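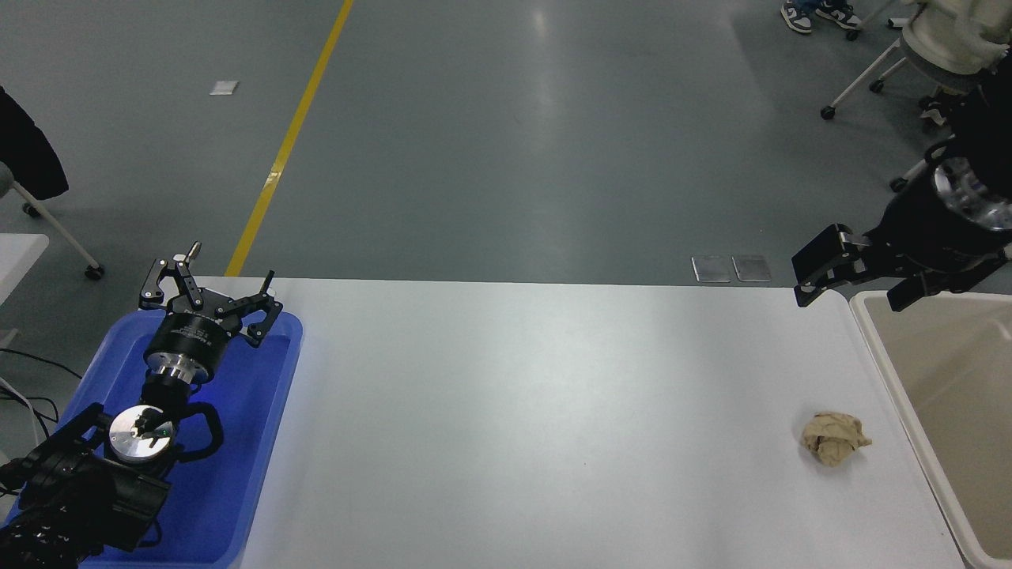 So my project was about whether a two-arm robot gets better at tidying a table if you're fussy about the demonstrations you feed it. I did it over the summer with Nahom Alemneh, who supervised me, and Margaux Poulain, who was doing her own project on the same arms and so had to put up with me booking every afternoon slot in August.

The job itself is dull for a person. There's a ball of scrunched-up brown paper on a table and a bin at one end, and the robot has to get the paper into the bin. I picked paper because it never sits the same way twice. Every time you grab it the shape changes a bit, so the robot can't just learn one grip and repeat it (Margaux was using hard plastic blocks and I was jealous most days).

We recorded 200 demonstrations by steering the arms by hand. The software that saves them is called Letora and it's a Nahom thing, written before I arrived, with a manual that stops halfway through chapter two. I lost most of a week to it. If you're the next student: the clock on the recorder and the clock on the arms have to be set together every morning, or your pictures and your joint angles drift apart and you won't notice until training.

Then I made two sets. The first was everything, including the ones where I missed the paper, knocked it, went back and had another go. The second was only the clean runs, where the gripper went straight to the paper and straight to the bin. I trained the same network on each, 3000 steps, same settings, and gave each one 25 tries on the real table with the paper put down in a different spot every time.

I was sure the clean set would win. It didn't! The messy one got the paper in the bin on almost 20 of its tries and the clean one was a good way behind. Watching them you can see why, or at least I think you can. When the clean one missed, it carried on to the bin with nothing in its fingers, opened them very politely and went home. The messy one would often stop, come back and close again a bit lower down. It had seen me do exactly that, over and over, because I'm not very good at steering.

Nahom's worry is that the messy set is also simply bigger, so I may only be measuring how much data there was. Fair point. I cut the messy set down to the same size and ran it again, five tries only as I was out of time, and it still recovered from misses, but that's too few to lean on and I've kept it out of the main table of results.

Other things I'd change: I'd use more than one kind of paper, and I'd get somebody else to do half the steering, so it's not just my bad habits in there. I'd also move the bin. It stayed at the same end of the table for the whole project and I suspect both networks learned the place and hardly looked for the bin at all.

The recordings are on the shared drive under Wako, in the folder with my initials.

Related projects
Stilleck: sorting blocks with two arms (M. Poulain)
Liritz: learning to fold a tea towel
Letora recorder: notes for new students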